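3.2 Display layout and stock selection

The second part of the study deals with how small hand tools are arranged on perforated panels in shops where customers serve themselves. Earlier work on retail layout has mostly looked at shelves, where goods stand side by side and the front edge of the shelf gives a fixed line for the eye. A panel has no such line. Goods hang from a single point, they differ in length and weight, and the space each one takes up depends on its shape as much as on its package.

We worked with three layouts. In the Skenberg layout, goods are grouped by trade, so that painting tools hang together and cutting tools hang together. In the Ragnarsson layout, goods are sorted by length, with the longest items at the bottom. The third layout, called Kurer in the tables, mixes trades freely and keeps two rows. The names are those of the shop fitters whose older floor plans we started from, and they carry no judgment about which layout is better.

The stock was chosen by Wendell Esposito from the opening list of the Vukurport store, which ran to 2,000 lines. Lines were removed if they could not be hung from one hook, if they were sold only in sets, or if they weighed too much for a light panel. This left 234 lines. From these we drew items that an ordinary household might buy for a small repair or for work in the garden. We wanted both packaged and bare goods in every layout, because the two behave differently on a hook. A card holds an item flat and gives it a printed face. A bare tool turns until its weight settles, and what the customer sees is the tool itself.

The Kurer layout, shown in Figure 2, was the one used for most of the sessions. Its upper row holds a tube of adhesive, a carded pair of scissors, an adjustable wrench and a carded pair of pliers. The lower row has a paintbrush, a screwdriver, a paint roller and a garden trowel.

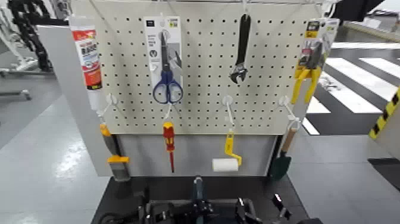

Figure 2. Kurer layout on white pegboard, with goods in two rows. The lower row hangs from white plastic hooks.

Several features of this layout matter for the results in Section 4. The first is the direction in which goods hang. We left this as it would be in a shop. The scissors are packed with the blades up and the handles showing under the card, and the pliers also hang with their handles down. The wrench hangs the other way, jaw at the bottom. A customer who reaches for a tool by its handle will therefore reach to different heights along the same row. In a row sorted strictly by hanging point, the handles do not line up, and we recorded the height of the handle and the height of the hook as separate values.

The second feature is color. Yellow appears on the card and handles of the pliers, on the handle of the brush, on the bent frame of the roller, and together with red on the handle of the screwdriver. In the first round of sessions, participants who were asked to find "the yellow one" often named different items. We then dropped color as a search term and used the plain name of each tool. The wording of the final instructions is given in Appendix B.

The third feature is the way long items lean. A brush hung by its handle can rest at a slight angle, as the brush in Figure 2 does, and this changes the gap between it and its neighbor. We decided to leave small angles alone. An item was straightened only if it touched the next one, and the change was written on the session sheet. Staff in the shops we visited worked in much the same way. They corrected goods that had slipped off a hook or were turned with the back of the card outward, but they did not correct a lean.

Spacing was set by eye by the person who filled the panel and was then kept for all sessions with that layout. We considered a fixed distance between hooks, counted in holes, and tried it in August. The result looked uneven, because a roller with its cover takes up much more width than a screwdriver. Equal distances between hooks gave unequal distances between goods. Setting the gaps by eye produced panels closer to those we had seen in use.

Each layout was run with the same 36 participants. They were recruited through a notice at the Vukurport store and had no training in shop work. Each person was given the name of one item, found it on the panel, took it down and hung it back. We noted whether the item returned to the same hook, whether it faced the same way as before, and whether any other item was moved in the process. The order of layouts was changed from person to person.

Hanging an item back took more care than taking it down, and the kind of hole made a difference. Cards have a punched opening near the top edge that is easy to see from the front. The openings in bare handles are smaller on some tools, and participants tended to tilt the tool toward themselves to look for the hole before lifting it to the hook. This extra movement is treated as part of the return and is included in the return times in Table 4.

Panels were checked against a reference sheet before each session. The last change to the sheet was made on 5 March 2022, when the written names of two items were shortened. All results reported below use the revised names.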